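Jundale Shared Workshop: minutes of the Friday meeting
Posted August by the minutes secretary
6 shares | 18 comments

Meeting opened 7:30 pm. Previous minutes accepted with one correction: the spare motor controller came from Strachan, not Lolton.

1. Money
Arm build has $3000 set aside for the year. Agreed to spend up to $100 of it on cable, connectors and a second power switch. Anything over that comes back to a meeting.

2. Bench and power
The arm stays on the back bench until the Trerwood open day. Members using the bench grinder are asked to cover the arm first, as filings got into the base last month. The emergency stop is to be moved to the front edge of the bench before anyone runs the arm alone.

3. Software
The new gripper settings are on the workshop computer. Old settings kept in a separate folder. Please do not save over them. Closing speed was discussed at some length and left as it is for now.

4. Gripper and fabric
Work is now on picking up clothing. The wrist camera view of the red knit garment was shown, with the fabric gathered into a small pleat between the two finger tips. Some members want softer pads on the tips, others want to try woven fabric first. Agreed to try woven fabric, then decide on pads.
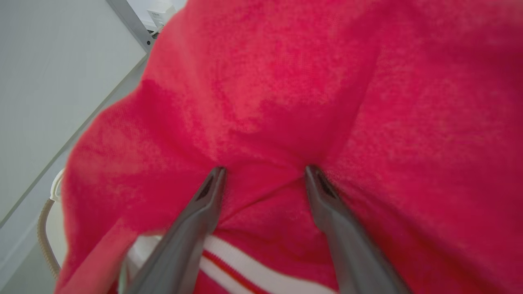
5. Next meeting
Same time, same room. Bring old shirts and tea towels. Meeting closed 8:50 pm.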